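Still doing my own laundry
2022-02-28
Filed under: Machines, Complaints

My brother-in-law sent me another one of those videos on Saturday. You know the type. A robot arm folds a towel, piano music plays, and a caption says the age of chores is over. He wanted to know if I was ready to eat my words from August, when I wrote that I'd be sorting socks by hand until I died.

I am not ready. I watched it three times and then I turned off the piano and watched it again, and what I saw was a towel. One towel, square, laid flat on a table before the thing ever touched it. In the corner of the screen there was a tiny "10x" for most of the clip. So a fold that looks like it takes a few seconds takes the better part of a minute, and that's the take they picked.

I have been following this stuff longer than is good for me. Back when Kudov was going to sell a home helper, I signed up for the mailing list. The waiting list deposit was 800 dollars, and I'm glad I was too cheap to pay it, as the last email I got was about a "refocus on warehouse partners." Jesach did the same dance a couple of years later with a kitchen arm. It poured water into a glass very nicely. I have a faucet that does that.

What gets me is that laundry always looks like the easy one. People figure we already have the machine, it does the washing, it does the spinning, so surely the leftover part is small. Somebody has to open a door and move stuff from one place to another. My nephew could do it at four, and he did, mostly onto the floor.

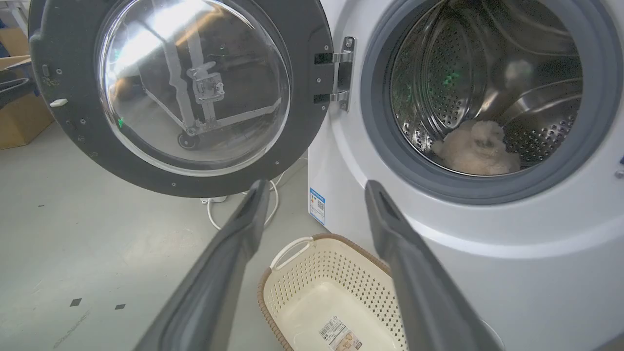 But moving the stuff is the whole problem. A box has the same shape every time you look at it. A wet sweater has no shape at all. You grab one sleeve and the other one is wrapped around a pillowcase, and now you have both, or you have neither and the pillowcase is hanging over the edge of the door. I do this without thinking. My hand feels the tug and I shake it loose. Ask a pair of stiff fingers to feel that tug and know what it means and you're asking for a lot more than the videos let on.

And then there's the sock at the top of the drum. Every load has one, stuck up there where you can't see it unless you stick your head in or spin the drum by hand. I'd like to see a demo with that sock. I'd like to see the rubber seal too, where the small things go to hide in the fold. A machine that gets nearly everything out and leaves one black sock for the next load of whites has made my life worse.

I wrote to Bogumił Baran about this. He spent years putting automation into plants and now he mostly consults and complains, so we get along. He told me I was being unfair, but only a little. His view is that picking one soft thing out of a washer and dropping it in a basket is doable now if the basket stays where you left it and you aren't in a hurry. Do it 10 times and you may get a nice result. Do it in a different basement, with a different washer and a door that swings the other way, and he wouldn't bet lunch on it.

He also said the shop floor isn't as far ahead as I assume. He had a job at a Rindov plant where they automated the heavy lifting and kept five people on to untangle cable harnesses by hand, which is the same floppy mess as my laundry with a bigger payroll. I asked if those five were still there. They are.

To be fair (my wife reads these and says I never am), the fingers are getting better. The clips from a few years back were all stacking blocks. Now they're at least pointing the robots at real appliances and real clutter, and I'd sooner watch an honest miss at that than one more perfect towel. Fröhlich put out a long video this winter with no cuts in it, and the arm drops things, and goes back, and drops them again. I came away with more respect for them than for anyone with a piano.

So no, I'm not eating my words. Show me a mixed load, fitted sheet included, at normal speed, from washer to dryer with nobody stepping in. The fitted sheet is not negotiable. If someone pulls it off I'll write a nice long apology right here, and my brother-in-law can pick the font.

The dryer just buzzed. It's towels.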